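# Ridutard – simulated fetch-and-return episodes

Ridutard is the set of simulated episodes used to train and check the tool-return routine at Cadimier, a property maintenance firm. The routine covers the last part of a job: finding tools left in a furnished unit and bringing them back to the door. Until July this was done by the closing technician on each shift.

## Contents

- 3914 episodes, two arms, rendered from the robot's own viewpoint
- 866 of them held out for evaluation
- Furnished interiors with doors, hallways and low storage
- One task label per episode, written by Nayeli Muñoz or Toshio Kubo

Camera tilt is not corrected. The policy receives the view as rendered, and leveling it first made door clearance worse in our tests.
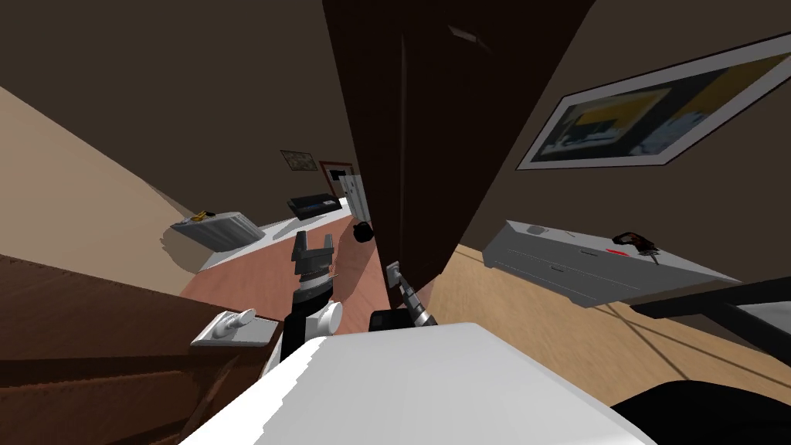 Doorways account for most of the failed episodes. An arm that passes too close to a door edge is logged as `near_contact` even when nothing touches, and the operator on duty has to clear the log entry by hand. Filter on this field before computing success rates, or the numbers will not match ours.

## Effect on the job

Liv Granström interviewed the five technicians on the pilot crew. Her notes are in `docs/crew_notes.md`. The points that affect labeling:

- The walk-through at the end of a shift is gone. Checking the log has replaced it and takes less walking but more screen time.
- Technicians now leave tools on open surfaces on purpose. Drawers are out of scope for the robot, so a tool put away in one still needs a person.
- Two technicians asked that the log not record who left a tool where. That field was removed from the schema and will not come back.

Crew hours were not cut during the pilot. What happens after it is not settled, and this card should not be cited as evidence either way.

## Known gaps

- No people in any episode – do not use the set to test behavior near staff.
- Stairs are missing.
- Labels from the first Imine export use the old room names. `tools/rename.py` fixes them.

## Contact

Schema and labels: Tülin Dursun. Crew questions go to Liv.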